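玄関まわりの片づけ記録です。家の中でいちばん狭く、いちばん物が集まる場所なので、部屋ごとのページとは分けました。写真のあいだに、置き方や寸法、手入れのことを短く書いています。更新は不定期です。

## 玄関のルール

- 一人が出しておける履き物は2足まで
- 季節外のものは箱に入れて廊下の収納へ
- たたきに靴を残したまま寝ない
- 来客用のスリッパは家族用と混ぜない

最初の二つは一年ほど続いています。三つ目は守れない日もあります。雨の日は濡れた靴をすぐ棚に戻せないので、新聞紙を敷いてたたきの端に置き、翌朝に戻します。

## 棚

以前は扉つきの下駄箱を使っていました。奥行きがあって量は入るものの、奥の靴を出すには手前の靴を全部どかす必要があり、奥にあるものは履かなくなりました。湿気もこもりやすく、梅雨になると革靴の手入れに時間を取られました。

今は黒い金属の脚に木の棚板を渡した、扉のない棚です。Leinonenという家具店で買いました。棚板は明るい色で、木目が横に通っています。組み立ては六角レンチ1本で済みましたが、脚を先に全部締めると棚板がうまく入りません。ねじは仮止めにしておき、水平を見てから本締めするのがよいです。床がわずかに傾いているため、脚の片側にはフェルトを2枚重ねて貼りました。

上の段には靴を置きません。外出前に鞄や手袋を置く場所として空けています。郵便物をここに置くとすぐ山になるので、届いたその日に居間へ持っていくことにしました。

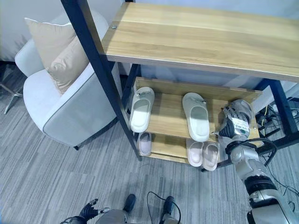

スリッパは色で分けています。白いほうは留め具のような小さな飾りが甲の帯についたもので、底が厚く、少し重さがあります。淡いピンクのほうは飾りのない柔らかい形で、下の段が定位置です。段を決めておくと、誰が片づけても同じ場所に戻ります。

つま先の向きは決めていません。奥に向けて入れるとかかとに指が届きやすく、手前に向けるとそのまま床に下ろして履けます。家族の中でも好みが分かれ、統一しようとした時期もありましたが、三日でやめました。

## 寸法のこと

棚を選ぶときに測ったのは幅よりも段の高さです。底の厚い履き物は思ったより高さを取ります。つま先側だけでなく、甲の帯のいちばん高いところまで測っておくと失敗が減ります。

幅は、玄関の壁からドアの開く範囲までを引いて決めました。うちの場合、ドアを全開にしたときに残る壁が52センチ分広ければ、もう一回り大きい棚が置けました。実際には置けないので、あふれる分は箱に回しています。

設置したあとで気づいたのは、床との隙間の大切さです。下の段の下に掃除用のワイパーが入るかどうかで、毎週の手間がかなり変わります。入らない棚なら、壁際を掃除するたびに棚ごと動かすことになります。

## 手入れ

木曜の朝にまとめてやります。順番は次のとおりです。

1. 履き物を全部、廊下の敷物の上に出す
2. 棚板を乾いた布で木目に沿って拭く
3. 金属の脚は固く絞った布で拭き、すぐに乾拭きする
4. 床の砂を掃き出す
5. スリッパの底を拭いて戻す

白いスリッパは底の縁の汚れが目立ちます。消しゴムタイプのスポンジを軽く当てれば落ちますが、強くこすると表面が荒れて、次から汚れがつきやすくなります。帯の飾りのまわりは綿棒で拭いています。ピンクのほうは色が淡いので、色の濃い布巾を使わないことだけ気をつけています。

棚板に水分を残すと輪じみになります。一度、傘のしずくで作ってしまい、細かい紙やすりで削ってからオイルを塗り直しました。よく見ると今も少し色が違います。

## 季節の入れ替え

1月は冬の靴が出ているため、棚にいちばん余裕がない時期です。サンダル類はKaltetico の収納箱に入れ、ふたに中身を書いた紙を貼っています。紙は側面にも貼っておくと、積んだときに探さずに済みます。箱は1つ376円の小さいものを4個。大きい箱にまとめるより、履く人ごとに分けたほうが出し入れは楽でした。

箱にしまう前には必ず一日陰干しをします。乾燥剤は一箱に一袋入れ、次の入れ替えのときに取り替えます。

傘立ての置き場所はまだ決まっていません。今はドアの横に仮置きしていて、開け閉めのたびに当たります。壁に掛ける形のものを検討中です。決まったらこのページに足します。

文・写真整理：Latifa Ezzat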